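클릴리식, 인쇄 포장재 재사용 적합성 판정 기준 ‘기코프’ 개정판 공개
- 인쇄층 박리와 완충재 오염을 별도 항목으로 분리
- 식품 직접 접촉 용도와 비접촉 용도의 판정 절차 이원화

포장재 시험·평가 전문기업 클릴리식(Clillisik)은 가정 및 소규모 매장에서 회수되는 선물용 포장재의 재사용 적합성 판정 기준 ‘기코프(Gikov)’ 개정판을 8월 공개한다고 밝혔다. 개정판은 총 53개 점검 항목으로 구성되며, 플라스틱 뚜껑과 용기, 발포 완충재, 목재 테두리 받침, 지함 등 선물 세트에 쓰이는 부자재 전반을 대상으로 한다.

선물용 포장재는 일반 운송 포장재에 비해 인쇄 면적이 넓고 소재 조합이 복잡하다. 뚜껑은 투명 또는 반투명 수지에 로고와 문양을 인쇄하는 경우가 많고, 내부에는 발포재나 성형지 받침이 들어간다. 내용물을 꺼낸 뒤에도 구조적 강도가 남아 있어 수납이나 진열 용도로 다시 쓰이는 비율이 높지만, 재사용 여부를 판단할 기준은 운송용 상자를 전제로 작성된 것이 대부분이었다.

기존 기코프 기준은 외관 손상을 단일 등급으로 처리하였다. 이에 따라 기재의 균열과 표면 인쇄의 벗겨짐이 동일한 감점 요인으로 계산되었고, 강도에 영향이 없는 뚜껑이 폐기 대상으로 분류되는 사례가 있었다. 개정판은 외관 손상을 ‘기재 손상’과 ‘인쇄층 손상’의 두 계열로 나누고, 각 계열에 독립된 판정표를 적용한다.

인쇄층 손상은 긁힘, 퇴색, 박리의 세 유형으로 구분된다. 긁힘과 퇴색은 비접촉 용도에 한하여 허용되며, 박리는 박리편의 탈락 여부를 점착 테이프법으로 추가 확인한 뒤 판정한다. 박리편이 테이프에 전사되는 경우 해당 면은 식품, 화장품, 의류와 맞닿는 용도로 사용할 수 없다.

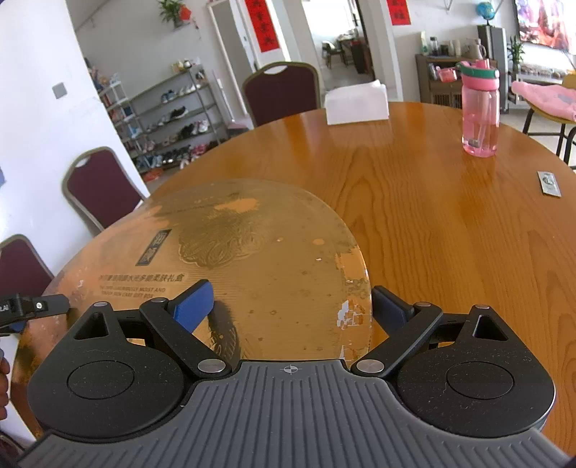

문양과 문자가 인쇄된 반투명 호박색 플라스틱 뚜껑. 인쇄면 여러 곳에 긁히거나 벗겨진 부분이 있다.

화장품 선물 세트에서 나온 뚜껑은 개정판에서 별도의 하위 분류를 부여받았다. 유분과 향료 성분이 수지 표면에 잔류할 수 있으므로, 외관이 양호하더라도 세척 및 건조 절차를 마치지 않으면 판정을 진행하지 않는다. 세척에는 중성세제를 사용하고, 연마 성분이 포함된 세정제와 유기용제는 금지한다. 세척 후 36시간의 자연 건조를 거친 시료만 냄새 잔류 평가로 넘어간다.

판정 기준 작성을 총괄한 히바 슈불(Hiba Shboul) 클릴리식 재료평가실장은 “현장에서 가장 많이 접수된 문의는 로고가 벗겨진 뚜껑을 계속 써도 되는지에 관한 것이었다”며 “벗겨진 면적보다 벗겨진 조각이 떨어져 나오는지가 판정에 더 큰 영향을 준다는 점을 항목 배열에 반영했다”고 말했다.

발포 완충재에 대한 규정도 변경되었다. 종전에는 발포재 전체를 일회용으로 간주하여 재사용 판정에서 제외하였다. 개정판은 독립기포 구조의 발포재에 한하여 건조 물품의 진열 받침으로 재사용하는 것을 허용한다. 연속기포 구조의 발포재는 수분과 이물을 흡수하므로 종전과 같이 제외된다. 기포 구조가 표시되어 있지 않거나 육안으로 구분되지 않는 경우에는 연속기포로 간주한다.

발포재의 표면 오염은 세 단계로 기록한다. 1단계는 마른 천으로 제거되는 얼룩, 2단계는 젖은 천으로 제거되는 얼룩, 3단계는 두 방법으로 제거되지 않는 얼룩이다. 3단계에 해당하는 시료는 색과 관계없이 식품 진열에 사용할 수 없다. 껍질째 유통되는 과일을 올려놓는 경우에도 발포재와 과일 사이에 교체 가능한 간지를 두는 것을 원칙으로 한다.

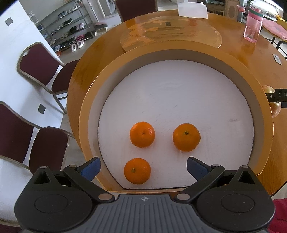 테두리가 나무로 된 둥근 쟁반 안의 흰색 발포 원판과 그 위에 놓인 귤.

목재 테두리를 가진 받침은 이번 개정에서 처음 대상에 포함되었다. 목재 부분은 갈라짐, 들뜸, 도막 벗겨짐을 점검하며, 바닥판과 테두리의 접합부는 틈새 게이지로 측정한다. 틈이 2밀리미터를 넘는 받침은 세척수가 고일 수 있으므로 식품 용도에서 제외하고 건식 수납 용도로만 분류한다. 바닥판과 테두리의 소재가 서로 다른 경우에는 각 소재의 판정 결과 가운데 낮은 등급을 제품 전체의 등급으로 한다.

판정 절차는 용도에 따라 이원화되었다. 식품 직접 접촉 용도는 전 항목을 점검하고 시험 기록을 보관하여야 한다. 비접촉 용도는 기재 손상, 접합부, 냄새 잔류에 관한 항목만 점검하며 기록 보관은 권고 사항이다. 비접촉 판정을 받은 시료를 이후 식품 용도로 전환하려면 처음부터 다시 판정을 받아야 한다.

기준의 적용을 돕기 위한 기록용 소프트웨어 ‘오비(Obi)’도 함께 배포된다. 오비는 점검자가 입력한 항목별 결과를 판정표와 대조하여 등급을 산출하고, 누락된 항목이 있으면 등급 산출을 중단한다. 개정 전 양식으로 작성된 기록은 불러올 수 있으나, 외관 손상 항목은 새 분류에 맞추어 다시 입력하여야 한다.

개정판의 사전 검증은 시험 장비 업체 클러콘(Clerkon)과 공동으로 수행되었다. 양사는 회수 포장재 시료 2000점을 대상으로 동일 시료를 서로 다른 점검자가 판정하는 교차 평가를 실시하고, 판정이 엇갈린 항목의 문구를 수정하였다. 수정은 주로 퇴색과 박리의 경계를 정하는 조항, 그리고 발포재 얼룩의 단계 구분 조항에 집중되었다.

핀리 홀데인(Finlay Haldane) 클러콘 계측기술팀장은 “조명 조건에 따라 반투명 수지의 미세 균열이 보이지 않는 경우가 있어 투과광과 반사광 관찰을 모두 수행하도록 했다”며 “별도의 고가 장비 없이 매장에서도 동일한 순서로 점검할 수 있다”고 설명했다.

개정판은 강제 규정이 아니며, 포장재 제조사의 품질 보증이나 관계 법령에 따른 식품용 기구 기준을 대체하지 않는다. 의약품 용기, 압력 용기, 밀봉 상태로 재사용하는 용기에는 적용되지 않는다. 종전 기준에 따라 부여된 등급은 해당 시료의 다음 점검 시점까지 유효하다.

기준 전문과 점검표 양식, 오비 설치 파일은 클릴리식 자료실에서 내려받을 수 있다.

■ 클릴리식 소개
클릴리식은 소비재 포장의 내구성, 표면 특성, 재사용 적합성을 시험하는 평가 기관이다. 제조사와 유통사를 대상으로 시료 시험, 기준 수립 자문, 점검자 교육을 제공한다.

■ 문의
클릴리식 대외협력실 레일라니 홀러웨이(Leilani Holloway)
기술 문의: 재료평가실 안셀 오카포(Ansel Okafor)
전화 상담 시간: 오전 10시 ~ 오후 4시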